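Bekamwood 選別作業台 BW-194
飲料ボトル前処理用 据置型

製品一覧 > 作業台・選別台 > Bekamwood > BW-194

メーカー:Catstead
型番:BW-194
区分:据置型作業台(片面作業・両面作業兼用)
用途:使用済み飲料ボトルの目視選別、ラベル剥離、キャップ分離
天板色:淡色グレーブルー
販売単位:1台
出荷形態:脚部分解、天板組付済

概要

BW-194は、回収された飲料ボトルを圧縮・梱包工程に送る前に、手元で状態を確認し、ラベルとキャップを外すための作業台である。コンベヤを設置するほどの処理量がない事業所、学校、集合住宅の集積室、イベント会場のバックヤードでの使用を想定している。

汎用の作業台との主な相違は、天板の色、天板端部の処理、下段棚の高さの三点にある。いずれも透明なボトルと小さなキャップを扱う作業に合わせて決定した。汎用台と同じく、検品、仕分け、梱包など他の作業に転用することもできる。

天板の色について

BW-194の天板は、青みをわずかに含む明るい灰色で仕上げている。白色天板では白いキャップの輪郭が背景に紛れやすく、濃色天板では透明ボトルの内側に残った液体や異物の色が判別しにくい。淡色グレーブルーは両者の中間に位置し、白いキャップと有色ラベルのいずれも識別できる明度として選定した。

透明でラベルのないボトルは、どの色の天板でも輪郭が弱くなる。ラベルのないボトル、特につぶれて表面に折れ目や皺のあるものは、淡色の天板上では反射と影を手掛かりに見ることになる。照明は作業者の正面上方ではなく、斜め上方から当てる配置を推奨する。斜めからの光であれば、ボトルの下に影が落ち、位置を把握しやすい。真上からの光だけでは影が短くなり、見落としが増える傾向がある。

橙色、緑色、青色など彩度の高いラベルを巻いたボトルは、天板との色差が大きいため、照明条件の影響を受けにくい。ラベルの有無で作業を分ける場合は、まず有色ラベルのものを取り除き、残った透明品を後から処理する順序が能率の面で有利である。

対象物と状態区分

作業台に載せる対象物は、次の区分で扱うことを前提としている。区分名は取扱説明書の表記に合わせた。

区分A ラベル付き・キャップ付き
胴部にラベルが巻かれ、口部にキャップが残っているもの。ラベル剥離とキャップ分離の両方が必要となる。内容物が残っている場合は、キャップを外す前に台の手前に立て、排液容器の上で開栓する。

区分B ラベルなし・キャップ付き
ラベルが既に外れているか、当初からラベルのないもの。キャップ分離のみを行う。口部のリングについては、受入先の基準に従って残すか外すかを決める。

区分C 変形品
手でつぶされ、胴部に折れ目や皺のあるもの。変形の程度によっては内部の確認が難しい。異物の有無が判断できないものは、別の容器に取り分ける。

区分D キャップ単体
口部から外れた状態で回収されたもの、または台上で外したもの。天面を上に向けて置くと転がりにくい。縁で立った状態では端部まで転がることがあるため、見つけ次第、伏せるか回収容器に入れる。

区分E 対象外
飲料以外の容器、油分の付着したもの、内部に吸い殻などの異物が入ったもの。天板に載せず、投入前の段階で除くことが望ましい。

ボトルは横倒しにして広げるのが基本となる。立てたまま並べると、奥のボトルの口部とラベルの有無が手前のボトルに隠れる。横倒しにした場合は、キャップの向きを揃える必要はない。向きを揃える作業そのものが時間を要し、分離の速度にはほとんど寄与しない。ただし、両面作業で使用するときは、口部を各作業者の手前側に向けて置くと手の交差が減る。

一度に広げる量

天板全面をボトルで埋めると、隣り合うボトルが重なり、キャップ単体が下に隠れる。天板の地色がボトルの間に見えている状態を目安とし、袋から出す量を調整する。袋を逆さにして一度に空けると、残液が飛散するほか、キャップが床に落ちる。袋の口を台上に寝かせ、手で引き出す方法を標準とする。

作業者の正面には、手を動かすための余白を残す。区分が済んだものは台上に積まず、下段棚または脇に置いた容器に順次移す。

仕様

天板幅:1918mm
下段棚の高さ(床面から棚面まで):194mm
脚部アジャスター:6か所
天板形状:長方形、角部面取り
天板端部:長辺の一方に着脱式の縁材を取付可能
下段棚:固定式
移動:不可(キャスター仕様の設定なし)
使用環境:屋内
組立:要(脚部の取付のみ)

奥行と天板高さは受注時に指定を受けて決定する。標準図面は見積書に添付する。天板幅の変更には対応していない。

天板幅1918mmは、二名が横に並んで作業したときに肘が干渉しにくく、かつ標準的な業務用エレベーターで斜めに立てて搬入できる寸法として設定した。搬入経路に曲がり角がある場合は、事前に経路の内法を確認されたい。

下段棚の高さ194mmは、床面清掃用のモップおよび薄型の吸引ノズルが棚の下に入る寸法である。残液を扱う作業では、棚下の床に液が回り込むことがある。棚を外さずに拭き取れることを優先したため、棚上の有効高さは汎用台より小さい。深型の回収容器を棚に載せる場合は、容器の高さを先に確認する必要がある。

脚部のアジャスターは四隅に加え、長辺の中央にも設けた。コンクリート床の集積室では排水のため床に勾配が付いていることが多く、四隅のみの支持では天板中央がたわみやすい。設置時は四隅で水平を出した後、中央の二か所を床に接するまで下ろす。中央を先に締めると、四隅のいずれかが浮く。

縁材について

着脱式の縁材は、キャップおよびボトルの転落を抑えるための部品である。片面作業では、作業者から見て奥側の長辺に取り付ける。両面作業では取り外して使用する。短辺側には縁材を設けていない。拭き取りの際に、残液や紙片を短辺側へ掻き出せるようにするためである。

縁材の高さは、横倒しのボトルが軽く当たった程度では乗り越えない値としている。勢いをつけて滑らせたボトルを受け止めるものではない。また、縁材に体重を掛けたり、台を動かす際の持ち手として使用したりしないこと。

関連品

Ranum 回収受け枠
キャップ単体を受けるための袋枠。短辺側の床に置いて使用する。天板への固定は行わない。枠の開口は天板の高さより低く、掻き出したキャップがそのまま入る。袋は市販のものを折り返して掛ける。

Dunne 手元灯
斜め上方からの照明を確保するための支柱付き灯具。支柱は台に取り付けず、床または壁に固定する。台への振動が光源に伝わらないため、影の位置が安定する。電源コードは作業者の足元を横切らない側に取り回す。

Bekamwood 縁材(補修用)
標準付属品と同一品。単品での注文が可能。旧型台には適合しない。

いずれも本体には含まれない(縁材は1本が標準付属)。

設置手順

1. 設置場所の床を清掃し、排水溝の蓋の上に脚が載らない位置を決める。
2. 天板を裏返し、養生材の上に置く。天板表面を直接床に置かない。
3. 脚部を仮留めする。全箇所の仮留めが済むまで本締めを行わない。
4. 二名以上で台を起こす。一名での引き起こしは脚の取付部に偏荷重を与える。
5. 四隅のアジャスターで水平を出し、続いて中央のアジャスターを床に接地させる。
6. 本締めを行う。
7. 縁材を使用する場合は、最後に取り付ける。

設置後しばらくの間は、荷重によって締結部がなじみ、わずかな緩みが生じることがある。使用開始から9日を経過した時点で全箇所を増し締めすること。以降は月次点検に含めれば足りる。

清掃と保守

飲料の残液には糖分が含まれるものがあり、乾燥すると天板に付着して、ラベル片や砂を捕らえる。作業の切れ目ごとに固く絞った布で拭き、終業時に水拭きと乾拭きを行う。付着が固まった場合は、濡らした布をしばらく載せて軟らかくしてから拭き取る。金属製のヘラ、研磨材入りの洗剤、研磨パッドは使用しない。

ラベル剥離に刃物を用いる場合は、ボトルを天板に押し当てて切らないこと。ミシン目のあるラベルは手で剥がし、ミシン目のないものは先の丸い専用カッターを使用する。天板に付いた切り傷は汚れの溜まり場となり、淡色の天板では線状の着色として目立つ。

月次点検の項目は次のとおり。

・アジャスターの接地および緩み
・脚部締結部の緩み
・縁材の割れ、取付部の変形
・天板の傷、着色、膨れ
・下段棚のたわみ

点検で異常が認められた場合は、台上の物をすべて下ろしてから補修を行う。縁材の交換は使用者側で可能である。脚部の交換については、型番と設置時期を添えて問い合わせること。

使用上の注意

台の上に乗らない。踏み台として使用しない。
加熱した容器、溶剤、薬品の入った容器を載せない。
ボトルを台上で踏みつぶす、工具で叩きつぶすなどの作業を行わない。減容は専用の機器または床上で行う。
キャップを締めたまま減容しない。区分Aおよび区分Bのボトルは、必ずキャップ分離後に次工程へ送る。
屋外、または雨水の掛かる場所に設置しない。
手袋を着用する。口部のリングを外す作業では、指先の露出した手袋を避ける。

よくある問い合わせ

天板の色は変更できるか。
本型番では変更できない。白色天板が必要な場合は、同系列の検品台を案内する。ボトル選別用としては推奨していない。

ラベルの文字が外国語のボトルも同じ区分で扱えるか。
区分は形状と付属物の状態によるもので、ラベルの表記言語には依存しない。中国語など日本語以外の表記のラベルであっても、区分AからEの判定方法は同一である。素材表示の読み取りを要する場合は、受入先の基準を確認すること。

縁材を両側に付けられるか。
取付穴は長辺の一方のみにある。追加の穴あけ加工は保証の対象外となる。

キャスターを後付けできるか。
できない。アジャスターと取付部の寸法が異なり、移動時の横荷重にも対応していない。

つぶれたボトルは先に元の形に戻すべきか。
その必要はない。口部が開いており、内部が確認できれば、変形したまま区分Cとして処理してよい。

改訂情報

取扱説明書は6月に改訂した。変更箇所は、中央アジャスターの接地順序、区分Cの判定に関する記述、縁材の補修手順である。旧版を使用している場合は、該当箇所を差し替えること。改訂内容の監修はCatstead技術資料担当のMaxine McKinnonによる。

見積・注文

見積依頼の際は、希望する奥行、天板高さ、片面作業または両面作業の別、搬入口の内法、床勾配の有無を記入する。関連品を同時に注文する場合は、品名と数量を併記すること。組立を依頼する場合は、設置場所の階数とエレベーターの有無も必要となる。

関連項目:使用中の天板とボトルの状態区分
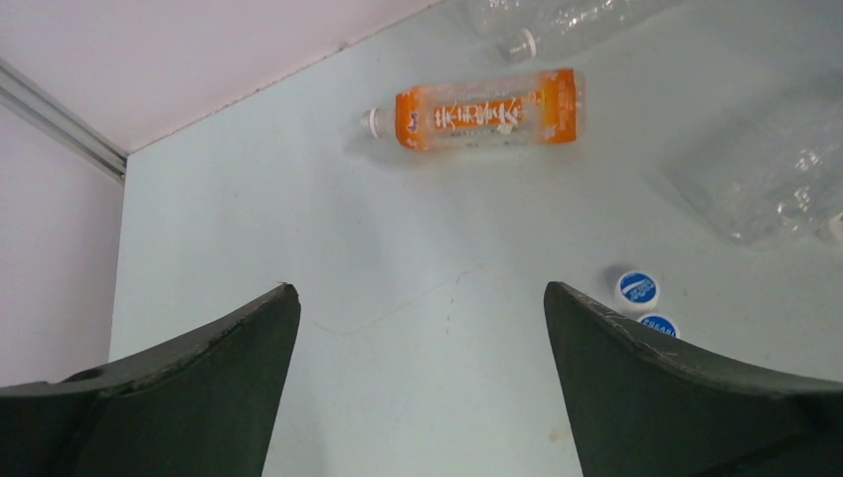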